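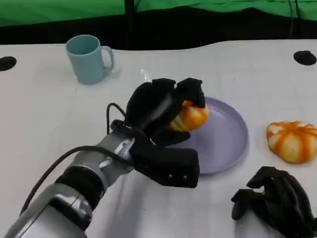

3.2 Intake records and sample

The study used intake records from two charity shops with attached training schemes, one in Clatcombe and one in Plornden. Both accept donated household goods, sort them on site and offer unpaid work placements to adults who have been out of a job for at least six months. Trainees at Clatcombe list goods for online sale; those at Plornden work mainly on the shop floor and in the sorting room.

The records covered 460 trainees. We removed 115 who left during the first week, as no skills assessment had been carried out for them, and a further 90 whose assessment forms were incomplete. The remaining 255 form the sample for all results in Section 4.

3.3 Measures

Placement length was taken from signed attendance sheets and counted in whole weeks. Work status was recorded by telephone interview 8 weeks after the placement ended. A trainee was coded as employed if he or she had worked for pay in the week before the call, whatever the number of hours. Unanswered calls were repeated twice, on different weekdays, and then coded as missing.

Skills were scored by shop supervisors using the Brandier checklist, which covers timekeeping, stock handling, written listings and dealing with customers. Supervisors at Plornden left the written listings item blank for most trainees. We therefore report the checklist total with and without this item (Table 2).

Figure 1. Handling of a small orange-and-white striped item above a lavender plate on a white tabletop.

3.4 Analysis

Work status was modelled by logistic regression, with site, age band and placement length as predictors. Missing outcomes were left out of the main model and coded as not employed in a second one. Shop income was not included, as the two sites keep their accounts on different bases.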